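Sorting It Out: How a Box of Toy Blocks Gets Put Away
Term project report, Skedham course in Everyday Design

Where the idea came from

Our group started in August with a much bigger plan, which was to study how a whole playroom gets tidied. We soon found out that a playroom is a very large thing to study when you only have a term to do it in, so after a couple of long meetings (and a lot of snacks) we settled on one small corner of the problem. We would look at wooden toy blocks, the kind almost everyone in the class had at some point as a child, and ask what makes them pleasant or annoying to put back in a tray when playing is over.

It may sound like a tiny subject for a report, and we did get some teasing for it. But blocks are a lovely thing to work with. They come in so many shapes that they never quite behave the same way twice, and the colors pull your eye one way while the shapes pull it another.

What we used

The blocks came from a mixed set that one of our families had kept in a Riditow storage box. There were cubes, cylinders, triangular prisms and longer pieces, some painted and some left as natural wood. We also borrowed trays of 2 different depths and kept a paper notebook for our remarks, which got rather messy by the end.

Each tidying round began with a loose pile on a table and ended when every block was in the tray. We did 18 rounds altogether, in 3 styles: by color, by shape, and in no order at all, which we called "grab and go" in our notes. Over the whole project that came to some 1,131 separate placements, and our wrists can vouch for it.

A pile at the beginning of a round is quite a cheerful sight. The purple pieces always seem to draw attention first, especially when they are gathered in the middle, and the single blocks that have wandered off to the side are the ones most likely to be forgotten until last.

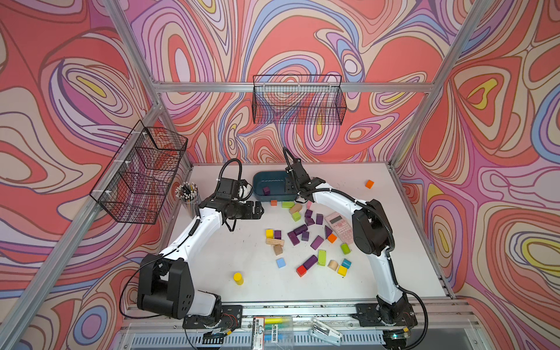

Vol. 2, No. 3

With one purple block in the teal tray and the rest still spread over the table, there is a natural starting point for sorting by color. There are plenty more purple pieces to choose from, among them a cube, a triangular prism and a long block lying on the diagonal. The lone orange cube at the far right is the sort of straggler we mean, and so is the yellow cylinder off to the left.

What we noticed

Sorting by color felt the calmest. You pick one color, you look for it, and the pile gets simpler in a way you can really see. The trouble came with in-between shades. We had a long and quite friendly argument over whether lime green belonged with the other greens, and in the end we let each person decide for themselves and wrote it down.

Sorting by shape gave us neater trays. Cubes sit nicely against each other - cylinders roll away the moment you turn your back, unless you stand them on end. Triangular prisms were our favorites, though they leave awkward gaps if you don't pair them up.

"Grab and go" was what most of us would do at home, and it was the most relaxing to do while chatting. The trays looked like a jumble afterward and the long plank pieces tended to end up lying across the top.

What we would change

We would like to try the same rounds with younger children, using the picture labels from the Costeo worksheet our instructor lent us too late to be of use. We would also clear pencils, calculators and notebooks farther from the blocks before starting, and we would agree about lime green on the first day.

Sources and materials

Phùng reading packet, section on storage in the home
Costeo worksheet, picture labels for toy trays
Group notebook, kept with the class binder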